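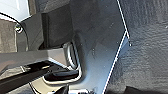

Wardrobe fit-out, Skarlow unit, May 30, 2026. Liner and hanging trials continue. The dark gray textured material has a mottled, slightly bumpy grain and shows faint ripples up close — check under raking light before signing off. Rail spacing stays at 300 mm, hook clearance at 57 mm.

Garment set for the hanging trial: black short-sleeved t-shirt, rust-orange piece to its left, both against the white interior.
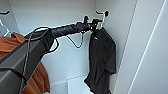
Lower hems need 200 mm free below. Anderson Leite to order 2 more packs of Jismont hangers in June.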